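Notes from the Reketti Street Library

Friday soup is back, and so are the long evenings

Well, friends, we made it through another winter, and I can't tell you how good it was to see so many of you stamping your boots in the hallway at our last Friday soup night. We ladled out 31 bowls before the barley ran out, and then Dagmar Zeman went home and came back with a second pot (mushroom this time, with plenty of dill) and we kept right on going until well after eight.

For those who are new, soup night started as a way to keep the reading room open late without anyone having to skip supper. You bring a bowl and a spoon, you put whatever you like in the jar, and you sit down next to somebody you haven't met. The jar has been generous this season! It now holds $325, and that money will go toward new large-print books, which so many of you have been asking for. If you have titles in mind, please write them on the pad by the front desk, and please write clearly, as I spent most of a morning puzzling over a request that I'm still not sure about.

We will keep serving through June and then take our usual summer break. The Flondton bus has changed its evening times, so do check before you set out. The last one back now leaves from the corner of Arriaga Avenue at 8:40, a little earlier than we've all been used to.

A few of you asked for the barley recipe. It's my aunt's, and it's very forgiving. Soften two onions and three carrots slowly in butter, add a cup and a half of barley and a good handful of celery leaves, cover with broth, and leave it alone for an hour. Salt it at the end. It's thicker the next day, and I like it better that way, with a splash of vinegar.

Bread is still needed for the next two weeks, so call the desk if you can bring a loaf or two.
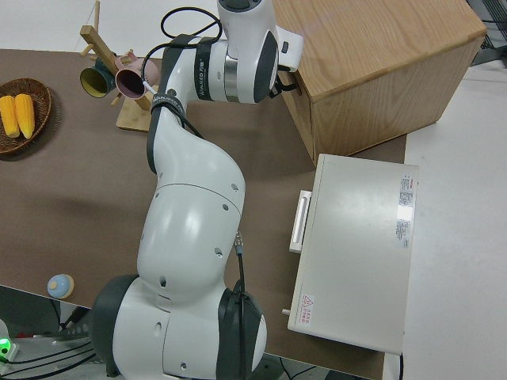 White robotic arm on a tabletop, with a wooden cabinet to the right.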